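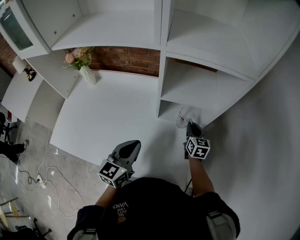 The glass station at Karimi, with a gripper and its marker cube in each hand.

Reports > Visits > Karimi open afternoon

In May I went to the open afternoon of Karimi, a small company that writes software for learning manipulation from hand-held grippers. I work on motion planning at Zitent, and my interest was in the part that comes after the recording: how do they get from a person's hands to a path which a robot can follow?

We were 22 visitors, divided in two groups. Our guide was Farah Tjoa, who maintains the tracking code. She began directly at the glass station. The white cubes on the grippers have square marker patterns on the visible faces, and the software, called Jotano, estimates the pose of each gripper from them. When a cube is turned badly or an arm comes in front of it, the estimate becomes weak. Jotano then fills the gap with a smoother, but only up to 291 milliseconds. Longer gaps are marked in red and the episode is cut there.

I asked why they do not fill longer gaps. She showed us on a laptop a recording where an older version had done this. The replayed path went nicely through the side of a glass. I have seen the same kind of error in our own logs, so I was glad to see it treated seriously.

A clear glass is also difficult for perception, and their depth estimate of it is still poor. For now the policy gets the color images and the gripper poses, and no depth at all. The planner, Gorkholm, comes last. It checks every replayed path against joint limits and rejects the ones the arm cannot reach. From a set of 900 episodes it had rejected 19 for this reason - less than I expected, considering how freely a person moves the elbow.

The tooling for review I liked the most. Both hands are drawn on one timeline, and you can drag the cut points with the mouse. The weak side is the documentation. I could not find how the two gripper clocks are aligned, and the answer I got was a bit short.

We finished at half past four with coffee. Farah promised to send me the file format, and I will try to load one episode in our own planner next week.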